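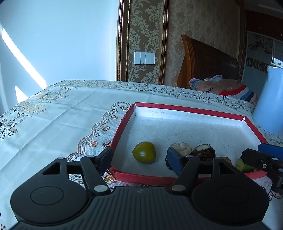

Ethylene is a gas that many fruits give off as they ripen, and it is the starting point for this unit on storage after harvest. A fruit that makes a lot of it will ripen faster, and so will anything stored close by that reacts to it. Last unit we treated each crop as if it were stored alone. In most kitchens and small shops that is not how it goes: several pieces of produce end up in one shallow cardboard tray, and whatever one gives off, the rest are sitting in. An open tray at least lets the gas drift away. A tied plastic bag does not.

Home | Syllabus | Notes | Labs | Contact

Unit 2: Why Produce Spoils
Notes by Ezekiel Ferreira
Last updated: Aug 16, 2021

Respiration

A picked fruit is still alive. It keeps taking in oxygen, burning sugar, and giving off carbon dioxide, water and heat. Fast breathers such as asparagus, sweet corn and mushrooms have short storage lives. Slow breathers such as onions, potatoes and winter squash keep for weeks or months.

Temperature matters more than anything else you can control. As a working rule, the rate goes up by a factor of 2 or more for each rise of 10 degrees Celsius. This is written Q10 in the reading. The rule is loose – it breaks down near freezing and again at high heat, when tissue starts to die.

Climacteric and non-climacteric fruit

Climacteric fruits have a burst of respiration and ethylene as they ripen, and they can ripen off the plant. Apples, bananas, pears, peaches, tomatoes and avocados belong here. Non-climacteric fruits do not have the burst. Citrus, grapes, cherries and strawberries are the usual cases. They may soften or change color after picking, but they will not get much sweeter, so they have to be picked ready to eat.

Students often mix up ripening and color change. A green orange can be turned orange with ethylene. The peel loses its green, and the inside stays much as it was.

Water loss

Most fresh produce is mainly water. Leafy greens wilt first, having a lot of surface for their weight. Worked problem: a crate of lettuce weighs 800 grams at harvest and loses 100 grams of water in storage. The loss is 12.5 percent, well past the point where a buyer would turn it down. Repeat the calculation for the carrot figures on the lab sheet.

Chilling injury

Cold is not always safe. Bananas, cucumbers, basil and sweet potatoes are damaged at temperatures above freezing. Look for pitting, dark patches and failure to ripen. The signs often show only after the produce is back at room temperature, so the store gets blamed for what happened in the truck. The Nostamthorpe case in the course packet is a good one to read for this. Pay attention to the order of the temperature readings.

For next class

Read the Kuusisto chapter up to the section on waxes. Bring the lab sheet with both water loss problems done. The February field visit is covered in a separate handout.

2 comments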